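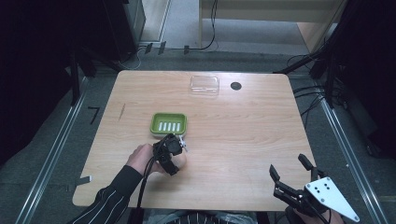

비누받침은 식초보다 뜨거운 물이 먼저라고 Sofia Bettencourt 님이 지난번 제 글에 댓글을 달아 주셨는데, 그대로 해 보니 반만 해결되어서 다시 글을 올립니다.

Urner 생활 게시판 > 청소·정리
초록색 비누받침 줄 사이에 낀 찌꺼기, 그리고 책상 위에 두는 방법
글쓴이 보리차한잔
2018년 5월 16일 | 조회 631

밝은 초록색 네모난 비누받침을 쓰고 있습니다. 테두리가 올라와 있고 바닥에는 흰색 줄이 나란히 솟아 있는 모양입니다. 이 줄 사이 골에 비누 녹은 것이 가라앉아서 굳습니다. 수세미로는 줄 윗부분만 닦이고 골 안쪽은 잘 안 닿습니다.

뜨거운 물에 담그면 겉에 붙은 것은 흐물흐물해져서 떨어집니다. 그런데 줄과 바닥이 만나는 모서리에는 얇은 막 같은 것이 남습니다. 식초를 써도 되는지, 쓴다면 얼마나 담가야 하는지 궁금합니다. 초록색이 바랠까 봐 아직 안 해 봤습니다.

두 번째는 놓는 자리 문제입니다. 작업실에 세면대가 없어서 손 씻는 비누를 받침째로 나뭇결 무늬 책상 위에 둡니다. 오른쪽 안쪽에 전선 빼는 검은색 둥근 구멍이 있는 책상입니다. 비누를 쓰고 나서 받침에 물이 고이면 옮길 때 흘리게 되고, 상판에 가는 긁힌 자국도 하나 있어서 거기로 물이 스며들지 않을까 걱정됩니다. 같이 쓰는 작고 투명한 플라스틱 상자가 있는데 여기에 비누를 넣어 두는 것은 어떨까요. 비누는 Bailly 것을 쓰고 있고 꽤 무른 편입니다.

밤나무골
담그는 순서부터 적습니다.

비누를 들어내고 마른 상태에서 굳은 덩어리를 먼저 긁어냅니다. 나무젓가락 끝을 납작하게 깎아서 골을 따라 한 방향으로 밀면 됩니다. 칼이나 송곳은 쓰지 마세요. 플라스틱에 흠이 나면 다음에는 그 흠에 찌꺼기가 낍니다.

그다음 손을 넣을 수 있을 정도의 따뜻한 물에 담급니다. 펄펄 끓는 물은 받침이 휠 수 있어서 권하지 않습니다. 11분쯤 뒤에 꺼내서 못 쓰는 칫솔로 줄 방향을 따라 문지르고, 칫솔을 세워서 모서리를 한 번 더 문지릅니다. 여기까지 하면 비누는 대부분 빠집니다.

남는 얇은 막은 비누와 물속 성분이 엉겨 붙은 물때일 가능성이 큽니다. 이건 식초가 듣습니다. 물과 식초를 반반 섞어서 30분 안쪽으로 담그고 흐르는 물에 헹구세요. 저는 흰 것과 파란 것을 이렇게 씻고 있는데 색이 변한 적은 없습니다. 걱정되시면 뒷면 한쪽에 먼저 묻혀 보시고요. 락스와 식초를 같이 쓰시면 안 됩니다. 이건 꼭 지키셔야 합니다.

한 달에 한 번 몰아서 하는 것보다 비누를 들 때마다 물로 한 번 헹구는 쪽이 덜 힘듭니다. 저는 게을러서 일주일에 2번 합니다.

보리차한잔
젓가락 깎아서 해 봤는데 골에 딱 맞네요. 식초는 주말에 해 보겠습니다. 감사합니다.

돌담
그냥 새로 사세요. 마트에서 1856원 주고 샀습니다. 씻는 시간이 더 아깝습니다.

밤나무골
새것도 두 달이면 똑같아집니다.

Vinov애용자
위에 분이 세척은 다 쓰셨으니 책상 쪽만 답합니다.

나뭇결 무늬 상판은 표면이 멀쩡하면 물 몇 방울로는 문제가 없습니다. 약한 곳은 긁힌 데, 가장자리 마감, 그리고 전선 구멍 둘레입니다. 구멍 안쪽은 재단한 단면이 그대로인 경우가 많아서 물이 들어가면 부풀어 오릅니다. 한번 부풀면 되돌리기 어렵습니다. 비누받침은 구멍에서 멀리 두시고, 받침보다 조금 넓은 쟁반이나 실리콘 깔개를 아래에 까세요. 수건은 젖은 채로 계속 닿아 있게 되니 깔개로는 좋지 않습니다.

긁힌 자국은 손톱으로 가로질러 긁어 보세요. 손톱이 안 걸리면 겉만 긁힌 것이라 그냥 두셔도 됩니다. 걸리면 상판 색과 비슷한 가구용 보수 왁스를 밀어 넣고 마른 천으로 닦아내면 물은 어느 정도 막힙니다. 저는 Culer에서 나온 것을 썼는데 색이 조금 진하게 나왔습니다. 한 단계 밝은 색을 고르시는 게 낫습니다.

투명한 상자에 비누를 넣는 것은 반대합니다. 물 빠질 데가 없으면 무른 비누는 밑이 죽처럼 됩니다. 굳이 쓰시려면 손을 닦고 남은 물기를 턴 다음 비누를 받침에서 충분히 말리고, 마른 비누 조각이나 여분 비누를 보관하는 용도로만 쓰세요.

비누를 반으로 잘라서 하나만 내놓는 방법도 있습니다. 받침에 닿는 면이 작아져서 골에 쌓이는 양도 줄어듭니다. 자른 면은 하루 정도 말려야 덜 무릅니다.

보리차한잔
손톱에 안 걸립니다. 구멍 쪽은 생각을 못 했습니다. 받침을 왼쪽에 두고 깔개를 하나 사야겠네요. 깔개 두께는 상관없나요?

Vinov애용자
얇아도 됩니다. 가장자리에 턱이 있는 것으로 고르세요.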